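Workshop tips: planning the money for a small robot arm

The arm is the part that everybody looks at in the catalog, and for this reason it is the part where people spend too much. When we planned ours in the Suronberg workshop, we wrote first a list of everything that must stand next to the arm, and only after that we looked at prices of arms. I recommend this order to anyone with a small room and a limited wallet.

Begin with the bench

Measure the bench before you read one offer. An arm that reaches far needs a deep table, and a deep table needs a room where you can still walk past it. Put tape on the table where the base will be, then stretch your own arm over the area and see what is in the way. Shelves, lamps and cupboard doors are the usual problems. Our bench is 90 cm deep and I would not go smaller.

The bench must also be heavy. A light table moves a little each time the arm stops, and then you look for the mistake in the program for a whole evening. If you have only a light table, screw it to the wall and keep the money for something else.

Buy the mat early

A cutting mat with a printed grid is a cheap thing and I would put it very high on the list. You can place an object on the same square each time, and if the arm comes to the wrong place you see by how many squares it is wrong. Choose a pale color. On a dark mat, dark parts are hard to find again, for you and also for a camera.

Buy two mats of the same kind on the same day. They get scuffed, and in May, when I wanted a second one, the shop had changed the size of the grid. All my positions were then useless.
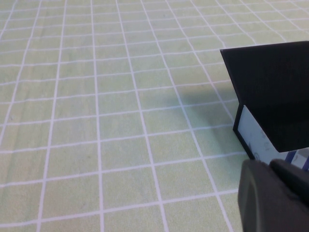 Fix the mat at the corners with thin double-sided tape, never with thick foam tape, which lets it lift. Wipe it with a damp cloth and a drop of dish soap. Do not leave it near a heater, it will bend and it does not become flat again.

What belongs in the budget

We set a limit of 1000 dollars for everything except the arm and the computer. I write here what we put under this limit, in the order we bought it.

Mats, tape and clamps
A power strip with a switch that you can reach while standing
A second pair of finger pads for the gripper
A lamp with a soft cover
Boxes for practice objects
Cable ties and a sleeve for the cable along the arm
A reserve that you do not touch in the first months

The finger pads wear out faster than the seller tells you. Ask for their price before you order the gripper. At Gindby the gripper was the cheapest of all our offers, but the pads were sold only as a full set with screws and holder, and after two sets the difference was gone. Grovow sells them one by one. Their delivery is slow, so order before you need them.

Lamps deserve a little more money than you think. A hard lamp makes hard shadows, and a shadow can look like an edge to a camera. Put a sheet of baking paper in front of the lamp (not touching the bulb!) and try it for a week before you pay for a special one.

Practice objects can be free. Take things from your kitchen and drawers: small boxes, lids, plastic cups, old packaging. Shiny and dark things are more difficult, so include some of both when you test if a gripper is good enough for your work.

New or used

A used arm can be a good purchase if the seller lets you see it moving. Ask to see every joint go from one end to the other, and listen. Ask also if the power supply is the original one. We bought our stand used from Agyeman and it was fine after cleaning, but the screws were missing and they had an unusual size. Take a box of mixed screws with you when you collect something like this.

Write the date of purchase on a sticker under the base of each machine. The paper from the shop gets lost, the sticker stays.

Page updated 31 October 2025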